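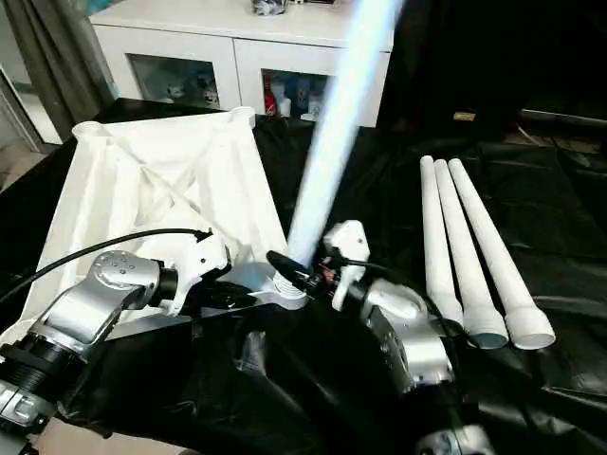
Getby Forum > Student projects > Manipulation
Thread: Two-arm assembly, poles into corner sockets, need opinions before the demo

baranauskiene_a
Posts: 90

Our class project this term is a two-arm assembly task. The object is a white plastic stand: a base with sockets at the corners, and poles that go into them. The left arm steadies the base and the right arm brings the pole. Black sheet over the table so the white parts stand out for the vision side.

The class is the second-year robotics lab at Wernska. There are four of us on the team, and Balthasar Auer teaches it. We started in May and the demo is in August 2026.

Where we are now: picking up a pole from the table is fine. Getting it over the socket is mostly fine. The last part is the problem. The pole goes in at a slight angle, jams, and the policy keeps pushing. Then the base slides, the left arm tries to correct, and the two of them fight each other.

We have 2,349 demonstrations, all teleoperated. Questions:

1. Would you collect more data or change the task setup?
2. Does anyone tape the parts down, or is that considered cheating?
3. Wrist force readings as an input, yes or no?

kgauthier

More data won't fix that if all of it is clean insertions. How many of your 2,349 start from a jammed pole? If the operators always line it up right the first time, the policy has never seen what to do when it's crooked.

We had the same thing with a pipe rack in our club. We recorded a batch where the operator put the pole in wrong on purpose, backed out and went in again. That made more difference than everything we had collected the month before.

baranauskiene_a

Very few. We threw out the ones with a jam because we thought they were bad demos. They are still on the drive, so I can put them back in.

Kendra, did you keep the part where the operator makes the mistake, or only the recovery?

kgauthier

Only the recovery. Cut the mistake out or it will learn to make it.

sylvie_s

I'd disagree with part of this. I would fix the setup first. A light plastic base on a loose sheet is going to slide no matter how good the policy is. Put a rubber mat under the sheet and pull the sheet tight. Every fold is a place for the base to catch or tip.

And no, taping is not cheating if you say so in the report. Half the student projects at Grarkurar last year had the fixture bolted to the table.

baranauskiene_a

The rules for our demo say nothing can be fixed to the table, so bolting and tape are out. A mat is allowed, I asked.

Update on the rest. I put the jam demos back in with the front part trimmed, and we tried holding the work at two points, so the left gripper stays on the assembly while the right one holds the lower piece. It twists less. It's slower, and the left arm has to reach over more than I like.
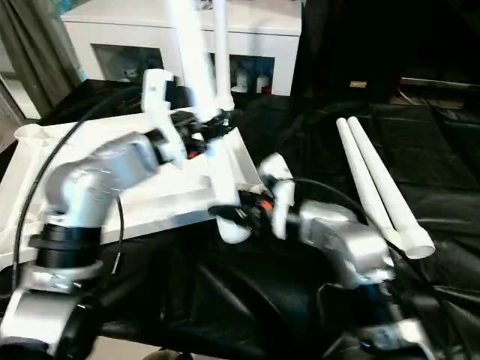

Geetha Rajan thinks the two-point hold is the wrong direction for a class project, as it doubles the number of things that have to be right at the same moment. She would have the left arm press the base down and do nothing else until the pole is seated. On force readings she says yes, but only to detect the jam and stop. Feeding them into the policy with this little time left will cost you the demo.

sylvie_s

I agree with Geetha on the force part. Not on the hold. Pressing down on a thin panel makes it flex, and then the socket isn't where the camera thought it was.

kgauthier

You can press near the corner. It's stiffer there.

sylvie_s

Stiffer, but then the left gripper is in the way of the pole. Depends on the finger length.

chantha_lab

We sell a longer finger set for this sort of job (Chantharasri, see profile). Student discount on request.

Moderator note: vendor posts go in the vendor section, please.

baranauskiene_a

OK, thanks everyone. We tried both over the last few sessions. Results so far, same two poles each time:

Pressing near the corner: the base stays put, but Sylvie is right that the left gripper gets in the way on the near side. Works on the far side.

Two-point hold: works on both sides, but fails if the first pole isn't all the way down. The second one then pulls it out again.

We have settled on a mix. Press for the first pole, then move the left gripper to the bottom of that pole and keep it there while the right arm does the second. The handover adds 3 seconds. Auer is fine with that, there's no time limit, only a limit on attempts.
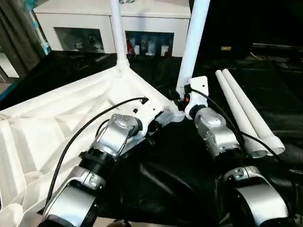

The stop on force is in as well. If the reading stays high the right arm backs off 2 cm and tries again. I set the threshold by hand and it is probably too low, so it sometimes backs off when the pole is going in normally.

Still open is the cable on the left arm. On long reaches it gets close to the parts and I want to reroute it before we record anything new.

kgauthier

Do the cable first. If you move it after recording, the wrist view changes and you may have to throw the batch out.

sylvie_s

And pull the sheet tight!

baranauskiene_a

Mat is ordered. Will post the numbers after the next round.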